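Desk organizers: is the slanted kind a scam?

inkwell_24
Bought the Drollthorpe file rack in September after the Vurunel one lost a foot. Same idea, slanted slots, "holds 945 sheets" on the box. I own maybe four sheets of paper I care about. The rest is takeout menus and a warranty for a toaster I gave away.

So, slanted or flat? I'd like to hear from people who have lived with both.

marble_top_mo
Slanted, every time. Flat trays are where mail goes to be composted. Mine has been on the desk for three months and I can still find the gas bill. 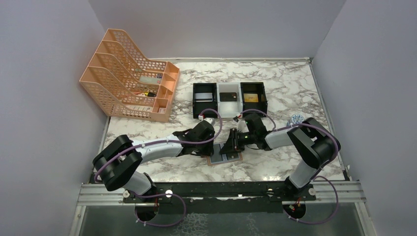
Peach-orange, slanted slots, small compartments down one side.

grumpus
Those slots are too deep. Anything shorter than a full sheet sinks and you're fishing for it with a ruler. I went back to a flat tray from Skosirano and have no regrets – well, one, it squeaks.

marble_top_mo
Index cards go in the small compartments, grumpus. Or buy bigger mail.

grumpus
I'll write to the gas company.

paperjam
Both of you are wrong. A nail in the wall. My aunt in Montoya ran a feed store off one nail and never missed a payment.

inkwell_24
I rent, so the nail would cost me my deposit. Leaning slanted. Does the Drollthorpe slide around when you pull something out? Mine's still in the box.

marble_top_mo
No idea, mine's a hand-me-down with no name on it. Put felt dots under it.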